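About us

Hello and welcome to Cunlow! We're a small jewellery school above the old post office in Ovley, and if you've ever wanted to make a ring with your own two hands (or mend the one that's been sitting in a drawer since your nan gave it to you) then you've come to the right place.

I started teaching in my kitchen with one pupil, a blowtorch and a very nervous cat. We outgrew the kitchen quite fast. These days we've got proper benches, decent lamps and a kettle that never gets a rest, and 463 people have come through our beginners' course so far.

Most of them had never picked up a saw before. That's fine! You'll snap a few blades on your first evening, everybody does, and I keep a big stash of spares. By week three you'll be soldering, and by the end you'll have a silver band and a pendant to take home.

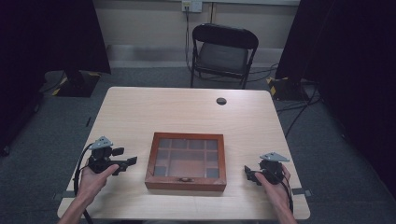 Catalina Daza
Founder and head tutor

I trained as a stone setter at Barta, a family workshop where I swept floors for a year before they let me near a garnet. I still love setting best of all, so if you book the advanced course you'll hear a lot from me about claws and bezels. Sorry in advance.

We buy our silver from Plasum, who sell us recycled sheet and wire and don't mind my ringing up at odd hours. You can bring your own scrap too, and I'll show you how to melt it down and roll it out again, which is my favourite lesson of the whole year.

Classes are kept to eight people so you won't be queuing for the torch. You need to be 16 or over, and please tie long hair back and wear shoes that cover your toes.

We moved the big rolling mill up the stairs in November, so the spring timetable has two extra evening groups. Booking opens on December 13, 2018 at noon, and the evenings do go first. If you'd like a look round before you sign up, drop me a line and pop in for a cuppa!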